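Slide 1 - Opening

Good evening, and thanks for coming out to Skallemton in this weather! Tonight is about the lending shed at Jondale: how a street of people with one decent drill between them ended up sharing nearly everything.

Ask for hands up: who owns a tile cutter? Who has used it more than once? (Wait for the laugh, then move on.)

Slide 2 - How it started

We opened in July with 8 members and a borrowed garage. The first thing anyone checked out was a stepladder, and I was so excited I forgot to write it down. By the next spring we had 95 members, and people were walking over from Skurkthorpe to ask how it worked.

Mention the paper ledger. We still use it - the app lasted one winter.

Slide 3 - What we lend 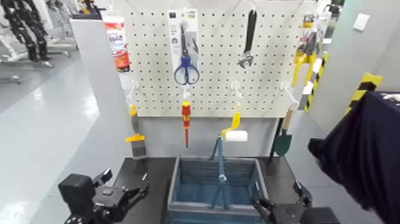 Jondale Lending Shed - Tools and Repairs Team

Hanging things up changed everything for us. When the small stuff lived in drawers, people borrowed what they already knew we had. On a pegboard you spot the adjustable wrench while you're reaching for the scissors, and suddenly you're thinking about that dripping tap at home.

Big items go out for a week, hand tools for two. No late fees. We send one friendly text, then a slightly less friendly one.

Slide 4 - Money

Keep this short! Start-up cost was $400, mostly shelving and insurance. Membership is pay what you can. The Yen fund (named after the street, if anyone asks) covers repairs and new blades.

Slide 5 - Starting your own

You don't need 100 items to open. Start with the things people hate buying: ladders, carpet cleaners, long extension cords. Ask for those first and say no to the broken treadmills.

Sign-up sheet is by the coffee. Questions until 8, then we have to stack the chairs.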